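Subject: Re: [irkon-users] gripper width reads wrong after segmentation update
List: irkon-users
Sent: Thursday, 4:40 pm

> We moved to the new mask model in January and since then the
> finger width from the wrist view jumps around when the gripper
> is fully open. Closed is fine. Is anybody else seeing this, or
> is it our calibration? We are on the stock Irkon config with
> the Zinchenko planner on top. I can send a bag if it helps.

Yes, we see it too, and I don't think it is your calibration. We spent most of this week on it.

The width estimate takes the two finger masks, fits a line to each inner face and measures the gap between the lines. The old model drew the masks a little small, so anything thin sticking out from a finger got dropped. The new one is better at edges and keeps those parts. On our fingers that means the small metal tabs on the inner sides. The one on the left reaches a bit past the face, the line fit gets pulled toward it, and the gap comes out narrow. On some views the tab is in the mask and on others it isn't, so the number jumps.

I went through the open-gripper views in our Fameo set, 2,504 of them, and sorted by error against the encoder. The bad ones nearly all look like this: 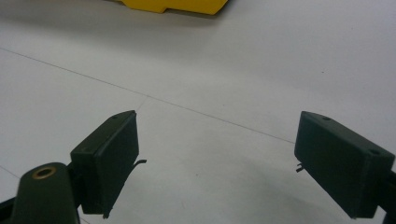 Fingers open over the white floor, nothing between them. Note the tab on the left finger.

Two other things in that view are worth a look. The shadow by the right finger is soft and gray, and on 23 of our views the mask leaks into it. That is a separate bug and it makes the gap error worse in the same direction. The seam in the floor also meets the inner corner of the right finger there, and if you use the edge-based fallback it will sometimes follow the seam instead of the finger. We turned the fallback off for now.

What we changed:

In the width node, run an opening on each finger mask before the line fit. A kernel a little wider than the tab is enough for us. Too large and you start to round off the finger corners, so check it on your own masks.

Swap the least squares fit for a RANSAC fit. The inlier threshold is 2 pixels in our config. The default in the Jamusier tools is looser than that and let the tab back in.

If the encoder and the camera disagree while the gripper is commanded open, trust the encoder and log it. The planner only needs to know there is room for the object. It was rejecting good grasps on the yellow part because it thought the fingers were too close together.

With the first two in place the jumping is gone on our recorded views. I have not run it on the live arm for longer than an afternoon, so please don't take that as final. The shadow leak is still there. I tried a brightness cutoff, but the fingers are dark green and close to black in places, and the cutoff that removed the shadow from one view took the highlights off the finger edges in the next. Retraining with more floor shadows is probably the right fix - I just don't have the labels yet.

Please do send the bag. Open views over a pale floor would be the most useful, with the encoder topic included. If your fingers have no tabs and you still see the jumps, I would like to know that as well, as it would mean I am wrong about the cause.

The patch is against the current Irkon main branch. I will post it as a reply to this thread once the tests pass.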